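The Serra

The Serra came to us in pieces on three flatbeds, and the first thing I said when they pulled the tarps off was a word my mother wouldn't have liked.

It was a horizontal boring mill, older than me, with a bed as long as a city bus and a spindle you could have rested a baby on. Somebody had painted it green over gray over a different green. It had spent the last part of its working life in a plant that made pump housings, and then it had spent 13 years under a leaky roof with pigeons. My boss, Nazareno Donati, walked around it twice with his hands behind his back like a man at a museum.

"Beautiful," he said.

"There's a nest in the gearbox," I said.

"So take out the nest."

That was Nazareno all over. He'd started Ferkus with one lathe in his uncle's garage, and he'd never met a machine he thought was dead. He'd bought this one for a customer called Teltach, who needed big castings bored to a tolerance I'd rather not think about before lunch, and who had been quoted a price for a new mill that made their purchasing guy go sit in his car for a while. Nazareno told them we'd rebuild an old one for less than half. New controls, new hydraulics, ways scraped by hand. Delivered in February.

I should say what I did there, because people always picture me with a welding mask. I was a scraper. I mean I also did bearings and alignments and swept up like everyone else, but mostly I scraped. You take a flat reference, you smear it with blue, you rub it on the way surface, and wherever the blue comes off is a high spot. Then you take a hand scraper and shave off a bit of iron so thin you could breathe it in. Then you do it again. You do it until your hip is bruised from pushing and you see blue spots on your pillow at night. I loved it! I still do, though my shoulder has opinions.

The bed took me and a kid named Evus most of the fall. That wasn't his real name. It was the name on the secondhand work shirt he showed up in on his first day, and he never corrected anyone, and by the time we saw his paycheck it was too late. He was nineteen and he hummed. Not songs, just a sort of refrigerator hum that went up a little when the work was going well. After a few weeks I could tell how the far end of the bed was doing without looking up.

We had the bed on 14 leveling pads, and every morning before coffee I'd go down the line with the level and write the numbers in a notebook. Every morning they'd moved a hair. The shop got cold overnight and the floor shifted, and the old iron shifted with it, and I'd be down on my knees with a wrench, talking to it. You do talk to them. I don't know anyone in the trade who doesn't.

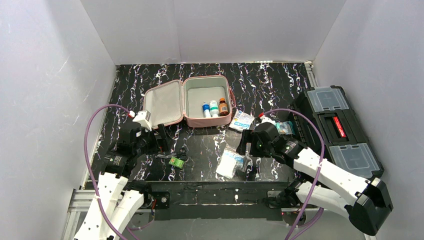
Anyway, it was 2nd November when Fiorella Valentini walked in. I remember the date because it's written on the page, right over a column of numbers that stop halfway down.

It was a Saturday and I was there by myself. The big door was shut and I had the radio on, and I heard the side door go and figured it was Evus coming back for his lunchbox. Instead there was this small woman in a long brown coat, maybe eighty, maybe more, holding her purse in front of her with both hands.

"They told me it was here," she said.

I turned off the radio. "What was here, ma'am?"

She was already looking past me. She walked right up to the column, which was standing by itself on blocks with all its covers off, and she put her hand on it like you'd put your hand on a horse.

"They painted it," she said. She didn't sound happy about it.

So I got her a chair, and I got her coffee in the mug without the chip, and she told me. She'd run that machine. She'd gone into the pump plant as a girl to type invoices, and one winter they were so short of people that a foreman asked, as a joke, if any of the girls in the office wanted to learn to bore a housing. She put up her hand. The foreman had to ask her twice if she'd understood the question.

"I ran it for 25 years," she said. "Second shift, mostly. I liked second shift. You could hear it better."

I knew just what she meant. In the daytime a shop is all noise, but at night you can pick one machine out of it, and the good operators can hear a dull cutter before they can see it in the finish.

She asked what I was doing, and I showed her. I blued up the straightedge and rubbed it on the way and let her look at the spots. She bent down close, with her glasses pushed up on her forehead.

"You're low here," she said, and pointed to a place near the middle, on the operator's side.

"No, that's just where I haven't gotten to yet."

"It was always low here. We used to shim for it. If you bored a long housing you had to shim, or the far end came out wrong." She straightened up. "It isn't wear. It came that way. It's the floor side, see, where the casting is thin."

Now, I'd been on that bed for weeks, and I had a notebook full of numbers, and I'll admit I was a little short with her. I said we'd measured it pretty carefully. She said she was sure we had. She finished her coffee, thanked me, asked me to say goodbye to the machine for her when it left, and went out the way she came in. I didn't get her number. I barely got her name - she'd spelled it for me when I asked, the way you do when people have been getting it wrong all your life.

I went back to the bed and I stood there. Then I went and got my notebook.

I'd been correcting that same pad every single morning. I'd been blaming the cold. But the pads on either side moved up some days and down on others, and that one only ever went down. I'd raise it, and overnight it would settle right back, like a dog going back to its spot on the couch. The casting was thin there. It was bending under its own weight, and I'd been jacking it up and scraping it flat while it was jacked. The minute we put the column on and ran it down the bed, it would have sagged, and Teltach would have been boring crooked holes in very expensive castings.

I called Nazareno at home. His wife picked up and said he was in the bath. I said it was about the Serra, and I heard water.

He was there in under an hour with his hair still wet. I showed him the notebook and told him about Mrs. Valentini, and he didn't say anything for a long time. He went and got a flashlight and lay down on the concrete in his good pants and looked up under the casting.

"Two more pads," he said from under there. "Here and here. And a rib, maybe. Then you scrape it over."

"The whole side?"

"The whole side."

That was 110 inches of way surface I'd thought I was nearly done with. I went outside and walked around the parking lot. When I came back in he was sitting in the chair I'd put out for her, drinking what was left of the coffee pot, and he asked me how she'd looked at the machine. I told him about her hand on the column. He nodded like it was a technical question and I'd given him the right reading.

We put in the pads and the rib. Evus and I scraped the side over, and for the first week he didn't hum at all, and then one afternoon he started up again, low, and I went down to look and he was getting beautiful spots, even as a checkerboard. The numbers in the notebook quit moving. I kept checking them every morning anyhow.

When it came time for paint, Teltach said they didn't care, any color was fine. Nazareno handed me a scraper and told me to go find the bottom layer. I picked away behind one of the covers, through the green and the gray and the other green, and under all of it there was a dark blue, almost black. We had the paint store match it.

The Serra went out in February, one week late, on the same kind of flatbeds it came in on. I'd tried to find her by then. There were four Valentinis in the phone book and none of them was the right one, though one of them kept me on the line a good while about his furnace. I'd left a note with the man who looked after the old pump plant, too, with the day and the time the trucks were leaving.

It was sleeting that morning. Evus was throwing straps over the column and I was on the other side catching them, and when I came around the back of the truck there was a brown coat standing over by the fence.

I waved her over. She looked at the blue for a while, and then she asked me if we'd fixed the low spot.

"Yes, ma'am," I said. "You were right."

"I know I was right," she said. "I asked if you fixed it."

I told Evus to hold the truck, and I went in to get the notebook so she could see the numbers.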